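Plaltside bench - equipment planning notes and data card
README, budget copy. Last touched in May.

What this is

Planning notes for the second two-arm bench at Plaltside, plus a short card for the data that comes off the first one. Kept in one file so purchasing and the people using the data stop asking for two different versions. If you only need money stuff skip to Budget. If you only need the data skip to Data card, near the bottom.

Questions to Rory MacAulay. Please put "bench 2" in the subject.

Status

Quote from Villca in. Quote from Tastora in but missing freight. Jestotitz has not answered, will chase.
Table approved.
Arms not approved. Waiting on this document, basically.

What we need to buy

Two arms, same model as bench 1. Do not let anyone talk us into a mixed pair. We lose the shared spares and the calibration scripts have to be split, and I am not maintaining both.

Parallel grippers, one per arm, plus one spare. Black finger set, same as now. Spare finger tips should be ordered with the grippers - ordering them later on their own means a separate shipping charge and a long wait.

Wrist cameras, small ones, one per arm. Also one spare. Cables are the thing that goes first so get extra cables and strain relief clips. Longer cables than the kit ones if Villca will sell them.

Workstation. The current one is fine for recording but chokes when someone runs playback at the same time. Budget one decent machine, not two.

Table. Light top, matte if we can get it. Check the height against the mounting plates before ordering, the drawing I sent round had the old plates on it.

Consumables and props

This line got cut last year and it should not be cut again. Office tasks eat material. Paper especially, every sheet that gets pinched or pulled is a sheet you don't get to use again for a clean start. Same with sticky notes. Pins, markers, scissors, sponges last longer but wander off to people's desks.

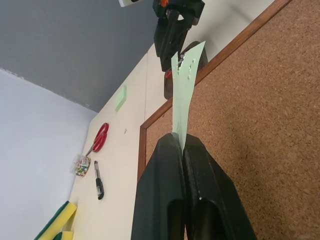 So I have put in 2180 for the year, props and consumables together, and would rather have it as one pot than split by task. Buy colored paper in bulk, plain office stock is fine. Cork boards: get them with the wood border, and keep the size the same as we have or the reset instructions need rewriting. Scissors with bright handles. Label the bin for the props and put the bin ON the shelf under the bench, not behind it.

Reorder when the paper shelf is down to 10 packs. Whoever takes the last marker orders the markers.

Budget notes

Arms and grippers are one order, one vendor. Splitting saves a little up front but then support is a mess, each side blames the other for the wrist connector.

Tastora wants 70 percent on order, rest on delivery. Villca does half and half. I prefer Villca on terms, Tastora on lead time. Would go with Villca if freight lands where they say it will.

Service plan: take the basic one. The full plan covers on-site visits and we have never once needed that, everything so far has been finger tips, cables and one bad power supply.

Not in the budget, on purpose: force sensors, mobile base, third arm. Ask again next year.

Open things to sort before the order goes in

Floor power. Bench 2 needs its own circuit, facilities has the request.
Where the emergency stop goes if the table is against the wall. Reachable from both sides, please.
Storage. A recorded day fills the drive faster then the sync empties it. Either a bigger drive or a nightly sync that doesnt fall over.
Training time for operators. Not a purchase but it comes out of the same quarter. 2 operators per bench minimum.

Data card (short)

Source: bench 1, Plaltside. Teleoperated sessions.
Contents: wrist camera video, joint positions, gripper opening, a one-line task label per episode.
Tasks: tabletop and office handling - paper, cork board, small stationery, some cleaning items.
Known problems: labels typed by hand, so spelling varies. Gripper opening was logged in different units before the driver update, check the header. A few episodes have one arm idle for the whole run, these are kept and flagged idle_arm.
Not good for: anything needing real force values. We don't record force.
Access: internal only for now. Bench 2 data will go in the same layout with its own prefix, do not merge the folders.

Changes

Added the freight note for Tastora.
Moved consumables out of "misc" into its own line.
Took out the old lease option, Villca stopped offering it.
TODO: Jestotitz quote, table height, circuit date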